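Rimia Reading Room – Progress Report to the Wernari Fund
27 October 2022

Work covered by this report runs from April to the end of the current period. The grant pays for display fittings and worktables for the reading room at Rimia, and for preparing the Mihăilă papers to go on show.

Fittings. All 17 display units on the original order have been delivered by Lakisness. They are sold as kits: clear panels, chrome poles and rods, and plastic corner connectors. We have assembled 13. The other four are waiting on replacement connectors, which the supplier has agreed to send at no charge. The first units took most of a morning each. The later ones went faster once we started fitting the lower rods before standing the poles upright.

Tables. The worktables are in and level. We kept the light wood finish agreed in the spring. One table had a scratch along the underside and we accepted it as delivered.

Papers. The collection list now stands at 244 items, and 221 have been checked and given a folder. The remainder are oversized sheets that do not fit the standard folders. We have asked for a price on larger ones and expect to pay for them from the packing line, which is underspent.

Backing sheets. We tested white, cream and a pale lavender-gray behind the documents. White made the older paper look dirty. The lavender-gray was easier on the eye and we plan to use it throughout – the cost is the same.

Delays. The room was closed for two weeks while the ceiling lights were rewired. This was not in our schedule and it pushed back the labels, which are written but not printed.

Next period. We will finish the last four units, print the labels and start placing the papers. No change to the total budget is requested at this stage.
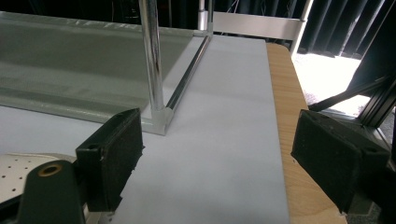 We would like to move the opening back by three weeks to make up for the closure, and ask for your agreement to this in writing. The spending summary will follow separately.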